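Sunday, 3.40 pm

Bench day. Cleared the whole white table by the wall before starting, wiped it down twice, dust from the Ocampo job gets into everything. Bins shoved to the back where they belong — please leave them there Melur, I keep finding them in the sink corner.

Sorting the drinks bottles for the label soak. Tare first, then lable off, then weigh again. Scale drifted a bit after lunch so re-zeroed, first four readings crossed out and done over. Batch total before soak 1,286 g. After, 1,053 g, but that includes caps and I think Precious left hers out last time?? Check before comparing anything. 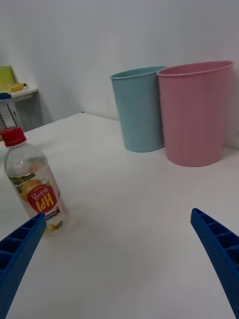
Caps go in seperately from now on. The red screw ones are a different plastic from the body and they mess up the float test if they sneak in. Same with the neck rings, snip them off, don't tear, the tearing leaves a bit behind.

Glue is the pain. Warm water and washing soda fine for the Luvero ones, label slides off in a sheet. Akeck ones leave a grey smear whatever I do. Tried the eucalyptus oil on a rag, works but stinks out the room. Fan on next time.

To do
— more washing soda, nearly out
— ask Precious re caps in or out
— new blade for the snips
— bins need their own labels, clear / coloured, the marker's rubbed off

Stopped at 5.15, soak tub still full, lid on. Don't tip it, want to see how the Akeck lot look after a night in it.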